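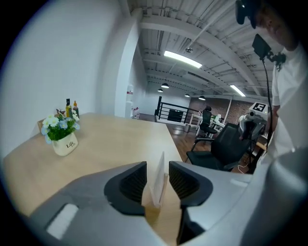

Thursday, late
Posted by Orvokki Ojala

The tickets, finally

I have been sitting here for the better part of the evening with my shoes still on, humming the second verse of a song I haven't thought of since I was in high school, and I suppose that tells you how the day went. Stanurell are coming to Pranirby! In June! I have written it on the kitchen calendar in the thick green marker, the one that bleeds through onto July, and I don't care one bit.

I should go back to the beginning. My sister called at breakfast, before I'd even found the milk, and said she'd heard it on the local radio - the whole band, the old lineup, one night only at the Prekham Hall. I told her she must have misheard, that it would be one of those tribute acts with the wigs (we went to one of those once, and the wigs were the best part). But she held the phone up to the radio and there it was, the man reading out the date, and then a little piece of "Ferry Lights" with the accordion coming in the way it always does, half a beat late. I had to sit down on the step stool.

The last time they played anywhere near us I was nineteen and working weekends at the bakery. The hall in those days held 200 people if the fire marshal wasn't looking, and I think the whole town had decided to be one of them. I wore my cousin's suede jacket and sweated right through it. The singer had a cold and kept stopping to drink something out of a thermos, and between songs she told us a long story about a bus that broke down, and I have forgotten how the story ended but I can still hear exactly how she said the word "carburetor." Then the lights went out in the middle of the encore and they just kept going, no microphones, nothing, and all of us singing the chorus back at them in the dark. I walked home afterward with my ears ringing and my jacket over my arm and couldn't sleep until it got light.

So of course I was going to go this time. I drove down to the box office at lunch, thinking I'd be in and out, and the line was already past the shoe repair shop and bending toward the bank. I had not brought a hat. The woman in front of me had every one of their records except the Christmas one, and she was very firm that the Christmas one didn't count, and I said I rather liked it, and we had quite a lively talk about that for a while. She thinks the band went soft after the third album. I think they only got slower, and I've gotten slower too, so it suits me.

When I finally reached the window the young man slid across 2 tickets, row 3 of the balcony, on the side where you can see the drummer's hands. I had hoped for the floor, but my knees were secretly relieved. I paid, thanked him far too many times, and went and sat in the car and called my sister, and we both just laughed into the phone for a bit.

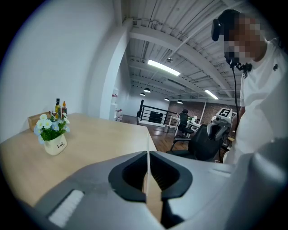
What I dug out of the closet

After supper I went looking for the old tapes. They were in the Tuominen box, the one the radio came in, under the Halloween things and a bag of yarn. Five of the tapes still play. The live one has stretched so badly that the slow songs have turned into something you'd hear from under a lake, but I listened to the whole first side anyway, standing up, with the dishes not done.

The ticket stub was in there too, tucked into the lyric sheet where I must have put it that same week. Number 182. The ink has gone a sort of brown and there's a fold right across the name of the hall. I've set it by the bed next to the new ones, and I keep picking them up and putting them back down again.

My sister wants to know what we're going to wear. She has ideas about scarves. I told her I'm wearing flat shoes and something with pockets, and the rest we can argue over on Sunday when she comes for coffee.

Write to Orvokki through the contact page | Copyright Orvokki Ojala | Back to top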